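## 6. Setting up the hand-held grippers for a visitor demonstration

Revision of 11th January. Applies to the Rizk hand-held gripper pair as used at the Grelthorpe site.

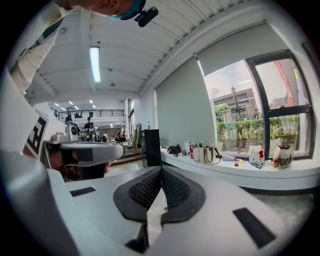

Read section 5 (charging and storage) before starting. The steps below assume two operators, each trained on the pair, and a visitor group of no more than 21. Larger groups are split and the demonstration is run twice. Allow 30 minutes for set-up.

### 6.1 Preparing the area

1. Pick a spot with even overhead light. Lower the roller blinds if direct sun reaches the work area.
2. Mark a line on the floor 6 feet from the demonstration point. Visitors stay behind it while the grippers are in motion.
3. Move chairs and spare equipment off the route between the entrance and the line. Keep any steps clear.
4. Show visitors where to leave bags and coats. A windowsill is acceptable if it is outside the marked area.

> **Note:** Overcast daylight mixed with fluorescent light is fine. Do not change the lighting after step 6.3.2, or the exposure check has to be repeated.

### 6.2 Checking the grippers

1. Inspect the finger pads on both grippers. The textured inner faces must be clean and fully seated. Replace a pad if an edge has lifted.
2. Squeeze and release each handle 8 times. The pads should meet evenly and reopen without sticking.
3. Wipe the camera lens with the dry cloth from the kit. Do not use alcohol wipes.
4. Check each marker panel. The black squares must be flat, matte and free of scratches. A bent panel will be found by the software but tracked badly.
5. Put on the neck strap and clip the camera mount to it, pointing down. Tighten the strap until the mount no longer swings when you lean forward.

> **Caution:** Keep fingers behind the pads when closing the gripper. The linkage pinches. This applies to visitors as well - see 6.4.

### 6.3 Starting the session

1. Start Jastudell on the host computer and open the profile named `open-day`.
2. Select **Exposure check** and hold both grippers still at chest height until the two status bars turn green.
3. Select **Locate markers**. Turn each gripper slowly to the left and right. If one is not found, move away from the window and try again.
4. Bring the two grippers together until the pads are nearly touching, then separate them. The distance on the display should fall and rise without jumps.
5. Press **Record** and make one short test recording. Play it back before visitors are let in.

If the display freezes at step 4, close the profile and reopen it. A restart of the computer is needed only when error 30 is shown.

### 6.4 Running the demonstration

1. The first operator holds one gripper and talks. The second operator holds the other and follows.
2. Show a single-hand pick first, then a handover between the two grippers. Use the foam blocks from the kit.
3. Replay the recording so that visitors can compare it with what they watched.
4. Let visitors try one gripper at a time. An operator stays within reach and keeps the second gripper.

> **Note:** Stop recording before a visitor takes a gripper. Visitor recordings require the signed form, which was changed in May; older copies are not valid.

### 6.5 Packing up

1. Close Jastudell before disconnecting any cable.
2. Remove the neck strap mounts and place them in the small Cirkau case, lens side up.
3. Fit the pad covers. Store the grippers on their sides with the marker panels facing inward.
4. Enter any dropped gripper in the log, including drops with no visible damage. A dropped unit must be recalibrated (section 7) before its next use.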